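From: Chiharu Hayashi
To: Cumport list
Subject: Re: [cumport] Episode counts for the stationery set

MacDonald wrote:

> I went through the index for the desk task and get 143 episodes,
> of which 19 have no outcome flag. Can somebody confirm whether the
> unflagged ones are failures or just never reviewed? Also, the notes
> say "pen to holder" but the instruction string in the metadata says
> "tidy the desk", and those are not the same task as far as the
> policy is concerned. I would like to freeze the split before the
> November run.

The 143 is correct. The 19 were never reviewed. They come from the first afternoon, before the outcome prompt was added to the teleop client, and the writer left the field null. Please do not treat null as failure. I will label them by hand and push a new index. The episode files themselves will not change, so existing checksums stay valid.

On the instruction string: agreed, it is wrong. "Tidy the desk" was the parent label for the whole session and the converter copied it down into every child episode. The corrected string is "put the silver pen in the pen holder". Anything trained on the old index has learned to associate a very general sentence with one narrow behaviour, and I would discard those checkpoints.

For those who have not used the set, the layout is a white table with two arms, a mesh pen holder that already has one pen in it, and several items that play no part in the task: a ruler, a scalloped bowl with a ball in it, a water bottle. The distractors are repositioned between episodes from a printed list of layouts. There are 30 layouts. Operators are asked not to improvise on them, as we want to be able to hold out whole layouts for evaluation instead of splitting episodes at random.
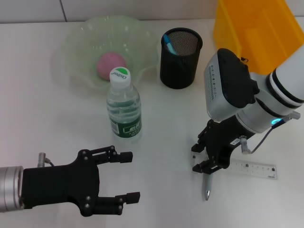
Stuller wrote back off-list that the bottle should come out of the set altogether, on the grounds that clear plastic gives poor depth returns and the policy will pick up noise from it. I would rather keep it. The depth stream is optional in our loader, and the RGB-only baseline needs transparent clutter in training if it is going to meet any at test time. If you train on depth, mask it or drop those layouts – the layout ID is in the header of each file.

Two further points on collection.

Grasp pose. The operators differ a good deal in how they hold the pen before transport. Some take it near the middle and some close to the cap end, and the second group has to rotate the wrist late to clear the rim of the holder. Both are acceptable. What I do not want is a regrasp against the tabletop partway through, which shows up as a long stationary segment in the joint data and teaches the policy to stall. The filter in Cumurance flags any pause over two seconds with the gripper closed. It caught 14 episodes, and I have moved those to a separate folder without deleting them.

Idle arm. The left arm is not commanded in this task, but its state is still recorded at full rate. Keep it in the action vector. I tried zeroing it out and the two-arm checkpoints would not load without a shim, which is more trouble than the extra columns.

Proposed split: hold out six layouts, train on the remainder, no overlap in operator for the final evaluation batch if we can manage it. With the current roster I do not think we can. MacDonald, if you have a preference on which six, send me the layout IDs before I regenerate the index. Otherwise I will take the last six on the list.

Chiharu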